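Paper cups for the Rollero tasting table - rim height vs. can pour

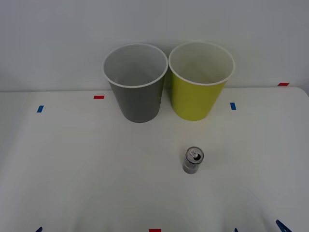

Gwenaël Guérin
Moderator, Rostent Catering Supply Board
Posted 7/19/23

Choosing between the grey and the lime for a tasting counter at Govmont. Both are tapered with a rolled white rim, and they look close to the same size. The small silver can is what we pour from, 200 ml. I want one color for still and one for sparkling. Order is 3000. Any objection to paper for carbonated drinks?

tallgrass_k
None for short service. Paper holds up fine for 90 minutes. Check the seam at the base before you commit.

Riviere_bar
I disagree on the grey. With a pale interior it makes no difference to the drink, but on a white counter under low light guests read it as a used cup. We had 800 of them in March and switched.

tallgrass_k
That is a lighting problem. The grey stands out well enough against that wall.

Riviere_bar
Against the wall, yes. Stack them and look again.

mdf_and_glue
The cup is too tall for a can that size. A half-filled cup looks stingy. Go down a size - the lids are cheaper too.

Gwenaël Guérin
No lids on this one. Foam needs the headroom, so the height stays. I will ask Rollero for a sleeve of each and test the seams.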